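Getting a teal craft board clean and keeping small clear parts from vanishing on it

Hiduner Home Help > Hobby rooms and worktops

Posted by Skunatar
April 27, 2019

Hello everybody. I have a worktop in my small hobby room which I covered in March with a teal table cover. It is smooth and flat and I am happy with the colour. My problem is with small things. I sort beads and little plastic stoppers there in the evening, and the white, half-clear ones are very difficult to find again when they roll away. On the old brown table I had the same trouble with the brown beads, so I thought teal would be the answer for everything, but it is not.

Also there are pale specks on the cover which I wipe and the next day there are new ones. I do not know if they are dust from the ceiling or crumbs from the material I cut. From far I always think that a speck is a bead, and I bend down for nothing.

I have 138 pieces to sort for a lamp curtain and I have already lost 2. Should I buy another cover in a darker colour, or is there a better way to work? The cover was not expensive but to take it off is a lot of work, I put tape on all the sides underneath.

Grurkano
Keep the cover. Teal is a good colour for most things, and if you change to black you will see every bit of dust much more than now.

What helped me is the light. Most people have one lamp above the head, and this light makes clear plastic disappear. Put a small lamp at the side, very low, so that the light goes along the table. Then every small piece throws a shadow and you find it by the shadow, even when the piece itself is difficult to see. In my room I use a bedside lamp standing directly on the table, 10 centimetres from the edge — it does not look nice but it works.

For the specks: first a dry soft brush, then a cloth which is only a little damp. If you begin with the damp cloth you push the dust around and it sticks when it dries. Do it before you open the bead boxes, please, I once swept a whole evening of sorting on the floor.

Samuel
just use a tray

Skunatar
Thank you Samuel, I have a tray, but it is white, so for these beads it is even worse than the table.

Grurkano, I tried your idea with the lamp yesterday evening and I found one of the missing pieces next to the tape roll. The other one is maybe in the carpet. I will also buy a brush, now I use an old toothbrush and it is too hard for the cover.

Grurkano
Good. For the carpet, put a thin stocking over the pipe of the vacuum cleaner and fix it with 2 rubber bands. The bead stays on the stocking and does not go in the bag. Move slowly, and turn the pipe up before you switch off.

Skunatar
I will try this at the weekend.

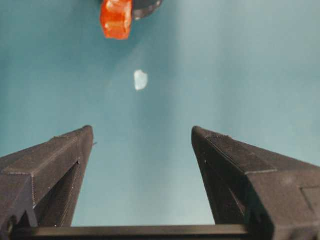
Small white piece on the teal surface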